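## 4. フェルト製ままごと用品の設置、点検および収納

本章は、Noiphan児童室に備え付けるままごとコーナーのうち、フェルト製の食品および調味料容器の取扱いについて定める。木製の調理台、流し台および椅子の組立ては第3章、床用マットの敷設は第2章を参照すること。

本章の手順は、開室前の設置、閉室後の収納、定期の洗浄の三つに分かれる。初めてコーナーを設ける場合は、4.1から順に実施する。すでに設置が済んでいる施設では、4.4以降のみを用いても差し支えない。

### 4.1 用意するもの

作業を始める前に、次のものを手元にそろえる。

- Kakus棚(可動棚板付き、扉なし)
- Fukex収納箱(ふた付き)および仕切り板
- フェルト製用品一式
- 品目表(巻末の様式2)
- 毛玉取り用の小ばさみ、柔らかい衣類用ブラシ
- 縫い針、木綿糸(赤、白、黒、緑)
- 洗濯用の中性洗剤、洗いおけ、乾いたタオル
- 布製の名札および油性ペン

**注記:** 縫い針と小ばさみは、児童の在室中に持ち込まない。使用した針は作業の前後で本数を照合し、作業記録に残す。

### 4.2 設置場所の準備

1. ままごとコーナーの間口として、壁に沿って3000 mmを確保する。柱や暖房器具の張り出しがある場合は、その部分を間口に含めない。
2. 床のマットに浮き、めくれがないことを確かめる。
3. Kakus棚を壁に付けて置き、付属の転倒防止金具で固定する。金具の取付方法は第3章の3.6による。
4. 棚板を水平に調整し、四隅の棚受けが奥まで差し込まれていることを手で触れて確認する。
5. 棚の前面に、児童が二人並んで立てる空きを残す。調理台の扉を開いたとき、棚に当たらないことを併せて確認する。
6. 窓から直射日光が差し込む場所では、カーテンの位置を決めてから用品を並べる。

**注意:** 転倒防止金具を取り付ける前に用品を並べてはならない。棚板を入れ替える際も、いったんすべての用品を下ろすこと。

壁面に電源コンセントがある場合は、棚の背面に隠れる位置であっても、コンセントカバーを取り付ける。既設のカバーに緩みが見られるときは、施設管理の担当に連絡し、交換が済むまで棚を設置しない。

### 4.3 用品の区分と配置

フェルト製用品は、野菜、果物、パンおよび菓子、肉と魚、調味料容器に区分する。区分ごとに置き場所を決め、室内の職員全員が同じ配置で作業できるようにする。

1. 品目表を開き、届いた用品と照合する。不足または重複がある場合は、並べる前に表の備考欄に記入する。
2. 大型のもの(食パン、魚、葉物野菜など)を下段に置く。
3. 野菜と果物は、中段に置いた浅い籠に入れる。一つの籠に複数の区分を混ぜない。
4. 調味料容器は上段の右側に、ラベルを手前に向けて置く。自立しないものは横に寝かせ、首の向きをそろえる。
5. 各段の前縁に、区分名と絵を記した名札を付ける。名札は児童の目の高さから読める向きとする。
6. 棚の正面に立ち、奥に隠れた用品がないことを確認する。

名札の絵は、用品そのものの形と色に合わせて描く。文字を読まない年齢の児童は形と色を手がかりに片付けるため、実物と異なる色の絵は使わない。絵を印刷して用いる場合も同様とする。

**注記:** 調理台のこんろ部分には、開室時に用品を載せておかない。鍋とフライパンは空の状態で伏せて置く。

配置を変更するときは、変更した日から7日間、入口の掲示板に新しい配置図を掲示する。児童が以前の場所に戻そうとすることがあるが、その場で強く訂正せず、名札を一緒に見ながら案内する。

### 4.4 調味料容器の点検

調味料容器は、フェルト製用品のなかでも胴と首の太さの差が大きく、首の縫い目に力が掛かりやすい。野菜類とは別に、次の要領で点検する。

1. 容器を棚から取り出し、明るい場所で胴の表裏を見る。
2. 容器を逆さにし、首を下に向けて、口の縫い目が開いていないか確かめる。
3. 首から胴へ広がる部分を指の腹でたどり、詰め物の偏りを調べる。
4. ラベルの縁を一周見る。縫い留めた糸が浮いている箇所があれば、糸を引かずに位置を記録する。
5. ラベル上の刺しゅうについて、文字、数字、絵柄の順に糸のほつれを確認する。
6. 点検が済んだ容器を所定の向きに戻し、品目表に印を付ける。

赤いケチャップ容器は、細い首と白いラベルを目印に品目表と照合する。ラベルには濃い緑の縁取りがあり、トマトの刺しゅうのほか「KETCHUP」「TOMATO」「HEINZ」の黒い文字と、赤い「1869」の数字が入る。逆さにして点検している間は文字も逆さになるので、照合は文字の並びを読み違えないよう注意して行う。

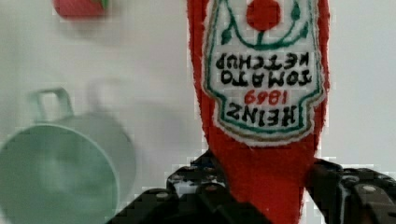 Soledad Tovar

赤いフェルトの縁に見られる細かな毛羽立ちは、それだけでは交換の理由としない。刺しゅうの目が多少不ぞろいであることも同様である。判定は次の表による。

| 状態 | 判定 | 処置 |
|---|---|---|
| 縁がわずかに毛羽立っている | 使用可 | 4.5により手入れ |
| 刺しゅうの目が不ぞろいである | 使用可 | 処置不要 |
| 刺しゅう糸の端が出ている | 保留 | 裏側へ送り、縫い留める |
| ラベルの縁が浮いている | 保留 | 同色の糸でかがる |
| 首の縫い目が開いている | 使用不可 | 直ちに取り除き、補修または廃棄 |
| 詰め物が外に見えている | 使用不可 | 直ちに取り除き、補修または廃棄 |
| ぬれている、または異臭がある | 使用不可 | 4.6により洗浄 |

**警告:** 詰め物が外に出た用品を、児童の手の届く場所に置いてはならない。見つけた職員は、点検の途中であってもその用品をふた付きの箱に入れ、室外へ出すこと。

判定に迷うものは「保留」とし、単独で使用可としない。保留品は専用の袋に入れ、袋の外側に品名と保留の理由を書く。

### 4.5 日常の手入れ

日常の手入れは、閉室後、収納の前に行う。すべての用品を毎日手入れする必要はなく、その日に使われた区分を優先する。

1. 手を洗い、乾かす。
2. 用品を平らな台の上に置き、表面のほこりを衣類用ブラシで払う。ブラシは一定の方向に動かす。
3. 毛玉は小ばさみの先で少しずつ切り取る。指でむしり取らない。
4. 縁の毛羽は、長く飛び出したものだけを切りそろえる。
5. 刺しゅうの上にはブラシを強く当てない。糸目に入ったごみは、粘着テープを軽く押し当てて取る。
6. 偏った詰め物は、外側から両手でもみほぐして整える。首の部分は片手で支え、胴の側から動かす。
7. 台の上に落ちた繊維くずを集め、室内のごみ箱ではなく事務室のごみ箱に捨てる。

**注意:** 縁の毛羽を切りそろえる際、縫い目の外側の縫い代を切り詰めないこと。縫い代が狭くなった用品は、次に縫い目が開いたとき補修ができない。

アイロン、蒸気および消臭剤は使用しない。しわが気になる用品は、平らに置いて布を掛け、一晩そのままにする。

### 4.6 洗浄

汚れが表面に付いている場合は部分洗いとし、全体を水に浸すのは、部分洗いで落ちない場合に限る。色の濃い用品は、他の用品と同じおけに入れない。

#### 部分洗い

1. 白い布を水で湿らせて固く絞り、目立たない裏側に押し当てる。布に色が移った場合は作業を中止し、保留品とする。
2. 色移りがなければ、薄めた中性洗剤を布に含ませ、汚れの外側から内側へ向かって軽くたたく。
3. 水で湿らせた別の布で、洗剤が残らないようたたき取る。
4. 乾いたタオルで挟み、水分を移す。

赤い胴に白いラベルが付いた用品では、胴を拭いた布でそのままラベルに触れない。ラベルは最初に洗い、胴はその後に洗う。

#### 全体の洗浄

1. 洗いおけに水を張り、中性洗剤を製品の表示に従って溶かす。湯は使わない。
2. 用品を沈め、手のひらで押して洗う。こすり合わせ、ねじり、振り洗いは行わない。
3. 水を替え、泡が出なくなるまで押しすすぎをする。
4. 乾いたタオルに包み、上から押して水分を取る。
5. 風通しのよい日陰で網の上に平らに置き、24時間以上乾かす。途中で一度、表裏を返す。
6. 首や角など厚みのある部分を押し、内部に湿りが残っていないことを確かめる。

**警告:** 内部が湿ったまま収納箱に入れてはならない。乾燥時間を満たしていても、湿りを感じる場合は乾燥を続ける。洗濯機および乾燥機は使用しないこと。

### 4.7 補修

補修は、縫い目の開きとラベルの浮きに限って施設内で行う。生地そのものが薄くなったもの、裂けたものは補修の対象としない。

1. 補修する箇所と同じ色の木綿糸を選ぶ。
2. 詰め物が出ている場合は奥へ戻す。詰め物を新たに足すときは、元と同じ種類のものを用いる。
3. 開いた箇所の手前から縫い始め、細かい目でかがる。
4. 縫い終わりは返し縫いとし、玉止めを内側に入れる。
5. 両手で左右に軽く引き、縫い目に隙間ができないことを確かめる。
6. 針の本数を照合し、補修記録に品名、箇所、作業者名を記入する。

刺しゅうの文字が欠けた場合は、元の色に合わせて糸を補う。数字と文字とで糸の色が異なるラベルがあるため、作業前に元の色を記録しておく。絵柄が大きく失われたものは、無理に復元せず廃棄の扱いとする。

ボタン、ビーズ、鈴その他の硬い部品は、補修の際に追加しない。寄贈された用品にこれらが付いている場合は、外してから4.4の点検を行う。

### 4.8 収納

1. 棚の用品を区分ごとに下ろし、品目表と照合する。
2. Fukex収納箱の内側が乾いていることを確認し、仕切り板を入れる。
3. 重みのあるものを底に、薄いものをその上に置く。
4. 調味料容器は、首が折れ曲がらないよう仕切りに沿って寝かせる。刺しゅうのある面を互いにこすれる向きで重ねない。
5. 用品の上面と箱の縁との間に隙間を残し、ふたを押し付けずに閉める。
6. 箱の短い側面に区分名の名札を付け、名札が見える向きで保管棚に納める。

収納箱は、床から200 mm以上離した棚に置く。倉庫の外壁に接する棚は避け、やむを得ず使用する場合は、箱と壁との間を空ける。箱を積み重ねるときは二段までとし、ふたにたわみが見られる箱の上には何も載せない。

**注記:** 短時間の閉室であって、当日中に再び開室する場合は、収納箱に入れず棚に戻すだけでよい。この場合も品目表との照合は省略しない。

### 4.9 見つからない用品がある場合

閉室後の照合で不足が判明したときは、次の場所を順に確認する。

1. 調理台の引き出し、オーブンの内部、流し台の下
2. 棚の背面および最下段の奥
3. 人形用の寝台、衣装箱、買い物かご
4. 絵本架の裏、床用マットの継ぎ目
5. 忘れ物箱

見つかった用品は、4.4または4.5の点検を済ませてから元の区分に戻す。見つからない場合は品目表に「不明」と記し、翌開室日の点検時に再度確認する。

Drarnport分室との間で用品を貸し借りしている期間は、貸出票を品目表に挟み、貸し出した品を不明として扱わない。返却された用品は、貸出先で点検が済んでいても、当室の手順で改めて点検する。

### 4.10 記録の保管

品目表、補修記録および洗浄の記録は、ままごとコーナー用のつづりにまとめ、事務室で保管する。記入を誤った場合は、二重線で訂正し、訂正者が署名する。修正液は使用しない。

廃棄した用品は、品目表から行を消さず、処置欄に「廃棄」と記入する。後継の用品を受け入れたときは新しい行に記入し、廃棄した品の番号を再使用しない。

毎年9月の棚卸しでは、本章の4.3から4.8までをすべて実施し、結果を様式4に転記する。様式4の提出先および期限は、第7章に定める。

本章の改訂日:2025-09-09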